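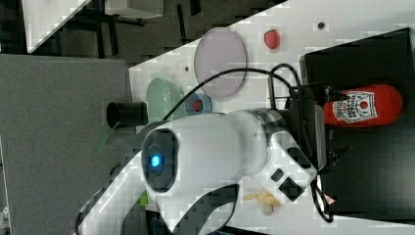 Welex Hanging Rail System for Galleries and Installations

The Welex rail is an aluminum track for hanging artwork in rooms where the walls can't be drilled again for every show. It screws to the wall or ceiling once, and after that the work hangs from steel cables that slide to any point along the track.

The rail comes in lengths of 2 meters and can be cut with a hacksaw. Each length holds up to 55 kg, spread over at least 5 hooks. For sound pieces, fabric and other suspended work, use the ceiling bracket, sold separately. It takes the same hooks and cables.

Finish: matte white or plain aluminum. The white can be painted over with ordinary wall paint — sand it lightly first.

In the box: one rail, wall clips, end caps, screws for brick and plaster. Hooks and cables are ordered by the piece. 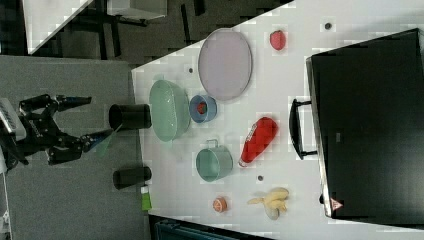

Can the rail be used in an older building with uneven walls?
Use the spacer clips, part 424, which set the rail off the wall and can be adjusted with a screwdriver after mounting. Old lath and plaster needs a fixing into the stud behind it.

The rail was first made for the Hadovstead print rooms and is still cut and packed at our Dusthorpe workshop. Orders for cut lengths take longer than full ones. Please send measurements in millimeters and say which end the cable will feed from.

Curved track is made to order by Palaniappan. Ask for a drawing before you order, as cut and curved pieces can't be returned.

Page updated 8 March 2019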